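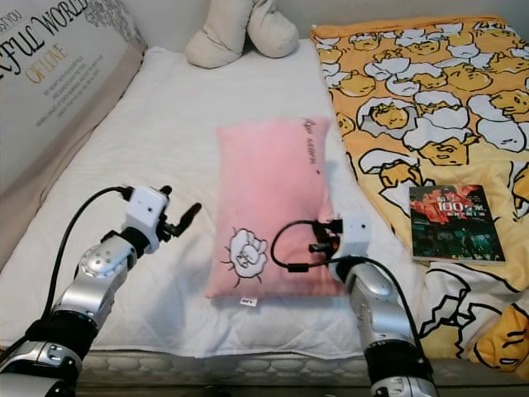

Pink pillow on the quilted pad, printed side up.

Virkuvden quilted mattress pad, white
Reviewed by Jadwiga Czerwiński

Tested over 60 nights on a foam mattress in a spare room that gets regular use. Bought at full price from Brendness, order 893, delivered on a Tuesday.

Fit. The skirt is elastic on all four sides and holds well. I measured the drift at the foot end once a week and never found more than half an inch. The corners need a firm pull on first fitting and get easier after the first wash.

Quilting. Stitch lines are even across the sleeping area. Two loose threads at the head end, trimmed, no further unraveling. The fill is thin. Buyers who want a softer bed should look at a topper, as this pad adds very little cushioning.

Washing. Five cycles at 30 °C, low tumble. Shrinkage lengthwise was under one percent. The fill bunched slightly along one side after the third cycle and flattened out again when shaken by hand. Drying takes longer than the label suggests, so plan on a second run.

Surface. Smooth enough that a small plush pillow, like the pink one with the cartoon sheep or cloud on it, slides if the bed is used without a sheet. With a cotton sheet on top there was no movement worth noting.

Noise. None. The older Kevport pad I used before this one had a plastic backing that crackled, and this one has no backing at all. It is therefore not waterproof, and the product page should state that nearer the top.

Fit 5/5
Comfort 3/5
Washing 4/5
Value 4/5

Next in this series: the Yazıcı wool pad, same mattress, same wash program.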